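Brulalham Household Wood Finish Survey: read me before using the data

Version 6

Contents

finishes.csv: one row per reported piece of furniture
care_log.csv: what people say they put on it, and how often
codes.txt: meanings of the short codes in both files
old/: earlier versions, kept so you can check my sums

What the files cover

Householders in Brulalham filled in a form about the varnished and oiled furniture they live with: age of the finish, products used on it, marks and repairs. The form ran for 22 weeks and closed in March. I cleaned up the spelling and merged the obvious duplicates. I did not correct any answers, including the ones I don't believe.

And there are plenty I don't believe. The column finish_age is mostly guesswork. People round to the nearest decade, or to the year they moved in. Treat anything over 15 years as "old" and leave it there. If your chart shows a neat jump at 20, you have charted a habit of speech.

The column finish_type is worse. "Varnish" was ticked for nearly everything with a shine on it. Lacquer, shellac and hard wax all ended up in there, and I have no way of pulling them apart from a form.
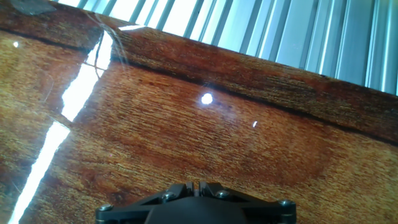 Jingyi Kong thinks I am too hard on the finish_type answers, and wrote back after version 5: most people only need to know whether a surface is sealed or not, and the form gets that right often enough to be useful. Fair, as far as it goes. I still wouldn't use the column to compare one product with another, and I've added sealed_yn for anyone who wants the simpler question.

Product names

Wodness and Lulitz turn up most in care_log.csv. Please don't read this as a recommendation. Both were on the shelf at the local hardware store the whole time the form was open, and the form listed them first. Xie was left off the printed form by mistake and only appears where someone wrote it in. Any ranking of the three is worthless.

The column result uses a scale of 1 to 7, where 7 is "good as new". Roughly half the answers are a 6. Make of that what you like. I suspect people who have just spent a Saturday's worth of polishing are not neutral judges of the colour and gloss they got.

Missing values

Blank means the question was skipped. NK means "not known". In version 4 and earlier these were mixed up, so don't join the old files to the new ones.

Known problems

Renters are badly under-represented.
The room column has "lounge" and "living room" as separate values.
Row order means nothing.

Use

Free to copy and change. If you publish a claim about which polish works best, leave my survey out of it.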